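The Slow Return of the Mending Table

Walk down Domon Street in Nonongate on a bright morning in September and you'll hear the sewing machines before you see them. Sixteen households on this one block now keep what they call a mending table, a spot in the house where torn shirts, loose hems and tired dishcloths wait their turn. It's a wonderful habit, and it's spreading fast!
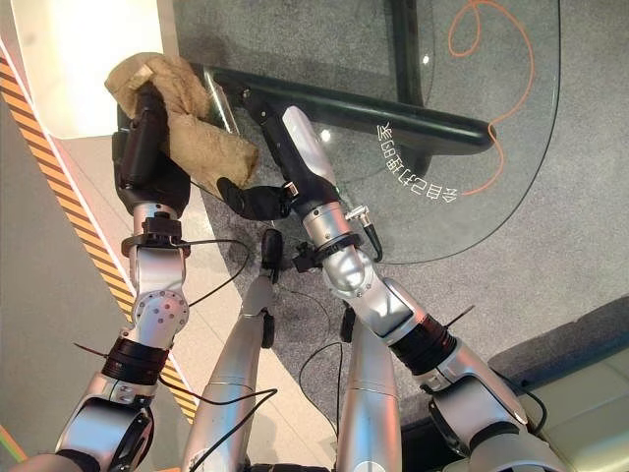
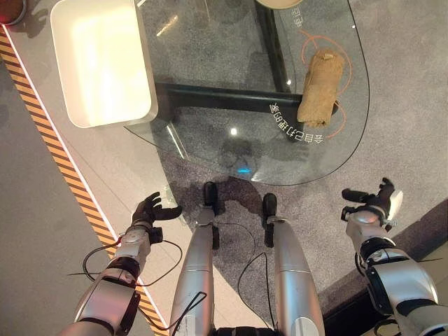 Mending is easier to keep up, according to Soudabeh Daneshvar, when the work stays out in plain sight. She used to put everything in a drawer, and the drawer won every time. Now a thing with a hole in it gets fixed within 14 days or it gets cut up for patches — her rule, and she's strict about it.

What I love most is how forgiving the craft is. A first darn looks like a spider fell asleep on your elbow (mine did), and by the seventh or eighth you start choosing thread that shows on purpose. Bright orange on navy, green on gray. The people at Després, the little thread store by the bridge, will happily spend half an hour helping you pick, and they sell short lengths so you don't go home with a whole spool for one sock.

Over in Grindetance, Narendra Dubey runs an evening circle that started with 7 chairs and soon ran out of them. People bring coats, backpacks, once a tent with a rip as long as my arm. They talk about dinner and the bus schedule and they sew, and at nine they sweep up the thread ends and go home. The next round of evenings starts when the clocks change, and beginners can borrow needles at the door.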